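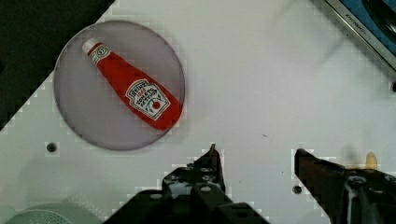

Xinyi Fang

A thread about beavers, mainly because one of them has rearranged the creek behind my street and I have had to learn things.

The creek is Tenness Creek. Last fall you could step over it in most places. Now it's a pond with a creek at each end, and there's a bench in it.

The dam is 83 feet long. I know this because Ibrahim Okafor, two doors down, went out with a measuring tape on a Friday evening when he could have been doing literally anything else. He would like me to mention that it curves, so the true figure depends on how you feel about curves.

First thing I had wrong: beavers don't live in the dam. The dam makes the pond. The lodge is a separate pile of sticks and mud, and that's the house. I pointed at the dam and said "look at their house" to visitors for most of the winter.

The point of the pond is deep water. A beaver on land is a slow, heavy rodent shaped like a throw pillow. A beaver in water is hard to catch. So it brings the water to where the trees are.

The way into the lodge is underwater. Inside there's a dry floor above the waterline where everyone sleeps in a heap. The mud on the outside freezes hard in winter and then a coyote can stand on the roof, smelling dinner, and get nowhere.

There's usually a spot at the top where they don't pack the mud so tight, so air gets through. On a really cold morning in February you can see steam coming off it. I stood there at 7 a.m. looking at it with a coffee and felt poorly housed by comparison.

Beaver teeth are orange. It isn't a hygiene problem. There's iron in the enamel on the front side, which makes it very hard. The back side is softer and wears down faster, so the tooth is always sharpening itself into a chisel. It also never stops growing.

They can close their lips BEHIND their front teeth. This means a beaver can chew a stick underwater without drowning. I have thought about this every day since I read it.

Also: clear eyelids, for swimming. Ears and nostrils that shut. A split claw on each back foot for combing oil through the fur. Somebody went down the whole list of options and ticked everything.

"Do they eat fish?" No. Every person who walks by asks me this, and every person looks let down. They eat bark, twigs, leaves, water plants. Your cartoon lied to you.
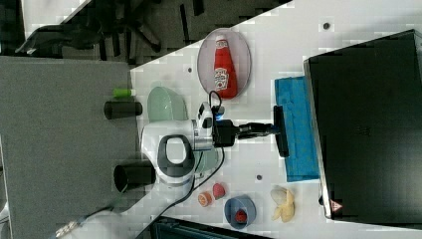
Ketchup, a bowl and a blue sponge.

They don't hibernate either. In the fall they shove a big stack of branches into the mud at the bottom of the pond, near the lodge. When the ice comes they swim out the door, grab a branch, and swim home. The pond is the fridge.

Trees taken so far on our side: 11. Most were willow, which grows back from the stump out of spite. One was an ornamental cherry belonging to Nevzat Keskin, which did not.

Nevzat has taken it well, by which I mean he has stopped bringing it up at breakfast and now only brings it up at dinner. His wife told me.

Do beavers know which way a tree is going to fall? I had always heard yes. The answer seems to be no, not really. Trees near a bank tend to lean toward the water because that's where the light is, so they fall that way and the beaver gets the credit. Now and then one falls on the beaver.

My favorite part. A Swedish researcher played the sound of running water to beavers through a speaker, and they went and put sticks and mud on the speaker. There was no leak. It sounded like a leak and that was enough.

This is also how I am about the toilet tank.

It explains why pulling a dam apart doesn't work very well. You open a gap, the water makes a noise, and that night everybody in the lodge goes to work. Someone on our street (not naming him, he had a cherry tree) opened a gap one afternoon. By the next morning it was closed, and a little higher than before.

What can work is a pipe. You run it through the dam with the intake well out in the pond, inside a cage, so the water leaves quietly and they can't easily find where it's going. The pond stays at a level people can live with. The beavers keep the pond.

For trees, wire mesh around the trunk, with a gap between the wire and the bark, and taller than you'd guess. In snow country the beaver is standing on the snow. Sarmīte Dambrauskienė wrapped her apple trees exactly as high as a beaver can reach in July.

A family is usually the two parents, this year's kits and last year's. The young ones hang around until they're about two, and then they leave to find a stretch of water of their own. Some walk a long way over land to do it. If you see a beaver crossing a parking lot in spring looking unsure of its choices, that's probably a young adult.

We have seen 3 at once, at dusk. Two big and one small. The small one was dragging a branch much too long for it and kept getting stuck on the same rock. It never tried going around the rock. I watched until it was too dark to see.

The tail slap is an alarm. It is very loud. If you are leaning out over the bank at that moment with your phone, you will find out how cold the creek is. The phone is fine, thanks.

They store fat in that tail too, and prop themselves up on it while they chew. They do NOT use it to carry mud. The mud gets carried in the front paws, held up against the chest and chin, like someone leaving a buffet.

Who else has moved in: a pair of wood ducks, more frogs than I can sleep through, and a heron that stands on the back of the bench. Ashraful Munasinghe swears there's a muskrat going in and out of the lodge. That can happen. Muskrats do sometimes share with beavers, and as far as I can find out, no rent changes hands.

People keep asking if the town will move the bench. The bench has been discussed. The water is up to the armrests now and the heron seems to like it.

If you have a pond like this near you, go around sunset, stay downwind, and sit still. Bring a hat for the mosquitoes. I've been going most evenings and I still jump at the slap.

Edit: yes, I've seen the replies, and yes, they're rodents. Second largest in the world, after the capybara. Please stop sending me the capybara.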